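Gemmont repair evenings find a longer table and a few more chairs

GEMMONT, January 30, 2020
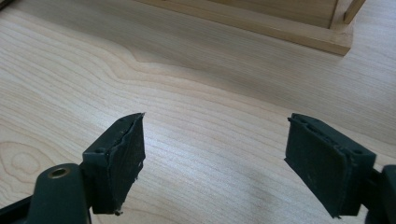
The monthly mending and small woodwork evening at the Javham Street hall has gone from a handful of neighbors with wobbly stools to something people plan their suppers around, and this winter it has a proper table to gather at. Hường Bạch, who started the evenings in August with a borrowed bench and a box of clamps, spent a good part of the fall looking for a top big enough for several people to work at side by side. What she ended up with is pale and smooth, with a grain that dips and rises like a slow wave and circles around itself in one spot like a little knot, and it has just enough shine to catch the light. Set a piece of darker, more golden wood on it, a base rail with a slender post coming up at one end, say, and you can see the edge of your work very clearly, which the people with older eyes (this reporter included) have been quick to appreciate.

The top came from Grokari, the secondhand furniture yard out past the feed store, and it cost the group $280, delivered. That was more than they had meant to spend. Bạch says she went back to look at it three times before she made up her mind, and that on the third visit the man at the yard simply handed her a cup of coffee and waited.

"I kept running my hand over it," she said. "I told myself I was checking for splinters, but I had already checked for splinters."

Most of the money came from a soup supper in the same hall before the holidays, when 54 people turned out on a wet night and ate very nearly everything, including a second pot of lentil soup that had been meant for the freezer. The rest was made up by a jar on the counter at Đàm, the bakery across the street, where Ngọc Hoàng works the morning shift and is not shy about sliding the jar toward people as they put their change away.

The evenings themselves are easygoing. There is no teacher, exactly, though Harish Joshi built cabinets for most of his working life and tends to be the one people drift toward when a joint will not close. He likes small projects best: racks, little stands, boxes, the sort of thing that can be carried home under one arm and given a coat of oil on the kitchen counter. He has been known to send people home with a piece unglued so they can live with it for a month and decide whether they really want it that tall.

"A small rack will teach you as much as a big dresser will," Joshi said, "and you can get it through the door when you're finished."

Pirjo Karppinen came to her first evening with a plate rack that had belonged to her aunt and had been missing a peg for as long as she could remember. She meant to stay an hour. She has been back every month, and is now working on a bookstand for her grandson, who reads at breakfast and keeps getting jam on things. She has firm opinions on sandpaper and will share them with anybody who sits close enough.

There are a few house rules for the new table, written up by Bình Châu on the back of a calendar page and taped inside the supply cupboard. Glue goes on over newspaper. Hot drinks stay on the windowsill. Saws and chisels are used at the old bench along the wall, and the table is kept for fitting, sanding by hand and general admiring. Châu says the last one was added by somebody else, in pencil, and he decided to leave it.

The next thing on the list is lighting. The two lamps at the far end of the hall were bought for card games and do not reach very far, and Bạch would like to have something better up before the group takes on a batch of broken chairs promised by a family on Mill Lane. She has also asked for spare clamps, of any size, as well as offcuts of hardwood too short for anyone else to bother with.

Evenings run from 5 p.m. until people are ready to go home, and there is no charge, though the soup supper jar is still about. Newcomers can bring something that needs fixing or come along with empty hands and look over a shoulder or two. Anyone with clamps, lamps or wood to give away can leave a message for Hường Bạch at the hall, extension 2167, or tell Hoàng at the bakery, who will write it on a bag and pass it along.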